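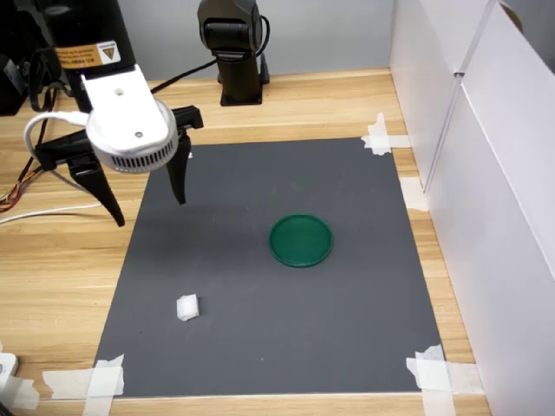 Gray mat, light wood: one of the work tables at Lenden.

I went to Lenden to talk about tables. I had a whole page of questions on wood and legs and heights, and Nuria Escobar let me get through two of them before she put her palm down flat and said, "Can we talk about the mat? Everybody wants to talk about the table and I've spent so much more of my life on the mat."

So we talked about the mat!

Nuria looks after the work surfaces in the building, all 20 of them, and has been doing it for five years. Before that she fitted out sewing rooms, and she still talks about a tabletop the way a sewing person does, meaning she runs the side of her hand across it while she's speaking and stops when she feels something.

"I love a pale top," she told me. "You drop a screw on it, you see the screw. But it bounces light right back up at you, and after an afternoon your eyes are done. Put something gray in the middle and you've got a place to look."

I asked whether it had to be gray. I own a green one, the kind with the grid, and I was maybe feeling a little defensive.

"Green's fine. I had green. People kept lining things up to the grid because it was there, even when the lines had nothing to do with the job, and I got sick of it. Gray with nothing printed on it, you put your thing where it needs to go."

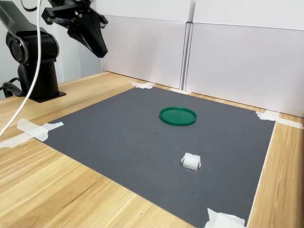
Ah-rin Choo
Staff writer, Rooms and Workspaces

What I really wanted to know about was the tape. There's a piece of white masking tape at each corner, four in all, and for a place with this much nice furniture it struck me as pretty homemade. Nuria laughed when I brought it up - I think she'd been waiting.

"We tried everything. We tried the double-sided stuff from Suvance, and it held great, and then in January I wanted to move one mat over by the width of my thumb and it took the finish off with it. You can still find the spot if you know which table. I was so mad. We tried clamps, and clamps are lovely until you want to lean your arm on the edge. Then Min-kyu just got a roll of masking tape out of the drawer while I was complaining."

Min-kyu Yoo has the room next door and wandered in around this point, and he confirmed the story, except that in his version he had suggested it a month earlier and been ignored. Nuria says that's possible.

The tape gets changed when it starts to curl. White is on purpose, too: against the gray it's easy to spot a corner that has started to lift, and you can fix it before the whole mat creeps. "A mat that slides a tiny bit is worse than no mat," she said. "You don't notice it going. You just have a weird day where nothing's quite where you left it."

She showed me how she puts one down, and it's quicker than I expected. Wipe the wood, let it dry, lay the mat and leave it alone overnight if it came rolled. Tape the two far corners first. Then smooth toward yourself with both forearms (she does this like she's rolling out dough) and tape the near ones. She tears the tape by hand and told me not to bother with scissors.

The texture was the other thing I wouldn't have thought to ask about. If you get close, the surface is all fine little bumps, and my guess was that it was for grip. Partly, she said, but mostly she likes what it does to shine. "A smooth one, you get a big white patch from whatever lamp is on, and it moves when you move. This just sort of soaks it up. The bad part is crumbs. If you eat at this table I will know."

How do you clean it, then? A soft brush, then a damp cloth, and no spray. She did once use a cleaner by Notura that left it tacky and she spoke about this with real feeling.

I asked what she'd tell someone setting up a table at home, and she said to buy the mat before deciding where everything else goes, and to leave a strip of bare wood beside it. She's very attached to that strip. "You need somewhere to put the stuff you're not working on. If the mat goes right to every edge, then the pencil's on the mat, the coffee's on the mat, and now you're working in a space this big." She held up her hands, and it was not very big.

My one follow-up was about cables, seeing as my own desk is basically a nest. Nuria made a face. "Oh, cables I've made my peace with. I'd like them all to go over the back. They go where they go."

Before I left I asked if I could see the roll of tape, and she opened the drawer. There were five rolls in it. She gave me one, and my green mat is now stuck down at all four corners, a little crooked on the left side. I did the near corners first.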